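## 4. House rules for hand-held collection

When Margarida Fonseca and I started writing our collection rules, we had one page, mostly about charging batteries. By June it had grown to 11 sections and people had stopped reading it, me included. So I want to spend this section on the handful of rules we kept, and on how they held up over the 2520 demonstrations in the Ovitis set.

The first rule covers the start of a recording. Fingers open, tool held still over the table, target in view, and only then do you move. It sounds fussy, I know! But in our first batch we had 288 recordings where the operator was already halfway through the grasp when logging began, and the policy trained on those had a nasty habit of lunging. We threw the lot out and did them again at Dirside, which took most of a week and a great deal of tea.

The second rule is about clutter. We ask for a lived-in table, with the household's own cloth left on and whatever is standing behind it left where it is. Lok-yiu Tsao argued for this from the beginning (I was against it, and I was wrong). Packets may overlap, and they may face any way up. What operators mustn't do is straighten things between takes - a tidy hand creeps in very quickly, and after twenty goes every wrapper is lying square to the table edge.
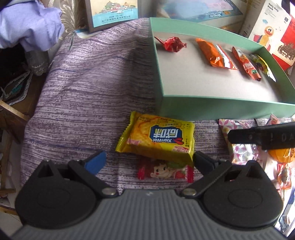

**Figure 3.** Sweets-and-snacks task: open fingers at the yellow cracker packet, with four wrapped items in the green box.

Soft packaging gave us our longest argument. Fu, our annotation tool, wants a single grasp point per object, and a crisp bag or a twist-wrapped sweet really hasn't got one. We settled on this wording: take hold of the body of the packet where you can, use the crimped end if you must, and write down which. Overlaps get their own line in the log. If one item is lying on another, the operator notes both, and a lift that drags the lower one along is marked as a fault even when the top one lands in the box. We marked 107 of those, and I suspect the early sessions hide a few more.

The last rule is about what strays into view. Printed lettering on food and toys can stay, in any language. Post, prescriptions and family photos come off the table before the first take, and the householder gets to look through the recordings before they go to Stallik for storage. Two households asked us to remove clips, and we did so without asking why. I'd like to see that written into any shared standard, in wording a good deal plainer than ours.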